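Rirska scene pack for tabletop arms: a month of use

Posted 28 February 2025
15 comments
83 shares

I have been putting off writing up the Rirska scene pack because I wanted to run it on a job with a deadline first. The job came from Rees, who needed a test set for a pick-and-place controller and did not want to book time on a real arm to get it. The pack was bought on the single-seat licence, which is 229 pounds, one payment, with updates for a year.

What you get is a folder of rooms, a folder of objects, a set of arm definitions and a scene builder which puts them together. The builder is a command-line tool. It takes a short text file, picks a room, drops objects on the worktop and writes out a scene that the simulator will load. There is a graphical editor as well, but I opened it twice and went back to the text files.

Installation

The installer wants its own Python environment and says so only on the second page of the manual. Ezekiel Kincaid tried it in a shared environment at the Katstead office and lost an afternoon to a version clash in the mesh library. On a clean machine it went in without complaint. The licence check needs a network connection on first launch and then leaves you alone.

Textures are downloaded separately. If you skip them the builder still runs and gives you flat grey everything, with no warning. I would have liked a warning.

Views

Each scene file can carry as many cameras as you like. I kept two: one fixed to the gripper and looking out past the fingers, and one standing back in the room with the arm and worktop both in shot. The first is what the controller gets. The second is for me, mostly for working out why a reach has gone wrong.

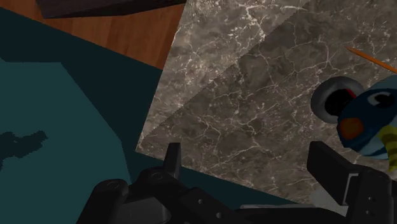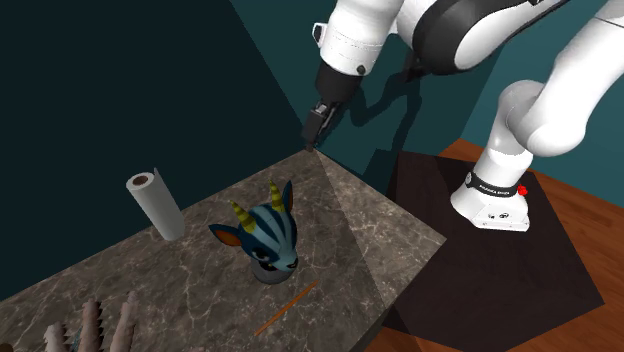 Render quality

Good enough for the purpose. The marble has veins in it and the arm throws a proper shadow on the wall, which matters if your detector has a habit of treating dark patches as objects (ours does). Seen from the gripper, the same worktop is a harder problem. The fingers take up a fair part of the view and the striped toy sits hard against the right-hand side, so any controller that expects whole objects will struggle. I count that in the pack's favour. Real wrist cameras are just as awkward.

The thin stick is a useful object to have in the set. It is narrow, it lies flat, and a grasp planner tuned on mugs and boxes tends to go for the middle of it from a silly angle. I added it to every scene file after the first week.

The wall colours are less of a success. You can set them, but the setting is per room and not per wall, so a dark teal corner is dark teal on both sides. Rhydian Powell has written a small patch that splits the material, and I have asked him to put it somewhere public.

Speed

On my desktop the builder made 4000 scenes overnight with rendering turned off. With both views rendered it is a good deal slower, and the limit is disk writing -- the graphics card was mostly idle. Moving the output folder to a faster drive helped more than anything in the settings file.

Physics is left to your simulator. The pack supplies masses and friction values for each object, and most of them look sensible. A few of the lighter ones slid too easily for my liking and I raised the friction by hand.

Compared with Pumar

Pumar is the other pack I have used at length. It has more rooms and a better editor. Its object meshes are rougher, though, and the collision shapes are simple boxes, so fingers close on thin air at the corners. Rirska follows the visible surface much more closely. If you only want background variety, Pumar is the cheaper way to get it. For grasping I would pay for Rirska.

Support replied to both of my tickets. The first was fixed in the next point release. The second, asking for per-wall materials, is marked as planned for August.

15 comments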